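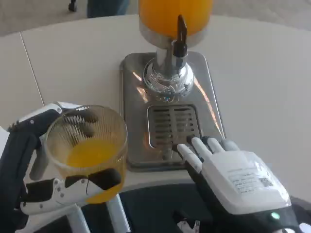
El robot Issa, de Nostov, sostiene un vaso de zumo de naranja junto a un dispensador de mesa.

Buscar en el sitio
Introduzca su búsqueda

Sala de prensa | Robótica de servicio

Nostov presenta los resultados de su estudio sobre tareas domésticas y de hostelería

Grerstead, 15 de mayo de 2019. La empresa Nostov ha hecho públicas las conclusiones del programa de ensayos iniciado en enero con su robot de dos brazos Issa, cuyo objetivo era determinar qué labores cotidianas puede asumir hoy una máquina sin ayuda de un operador.

El programa comprendió 193 intentos repartidos entre servir bebidas, recoger mesas, doblar paños y reponer estantes. Issa completó sin intervención humana aproximadamente 100. Los mejores resultados correspondieron al servicio de bebidas; doblar paños sigue fuera de su alcance en condiciones normales de trabajo.

«Un camarero llena un vaso mientras atiende a un cliente. Nuestro sistema todavía necesita toda su atención para hacerlo, y conviene decirlo con claridad», ha declarado Cosmin Buzatu, director técnico de Nostov. «No prevemos ofrecer un robot doméstico de uso general a corto plazo.»

La compañía señala como principales dificultades los recipientes transparentes, los reflejos del acero y la presión que debe ejercerse sobre el vidrio.

La segunda fase se desarrollará en la cafetería del centro Goltdale durante 27 semanas, con cuatro tareas definidas y supervisión permanente. Nostov publicará también los datos de los intentos fallidos.

El informe completo puede solicitarse al departamento de comunicación de Nostov.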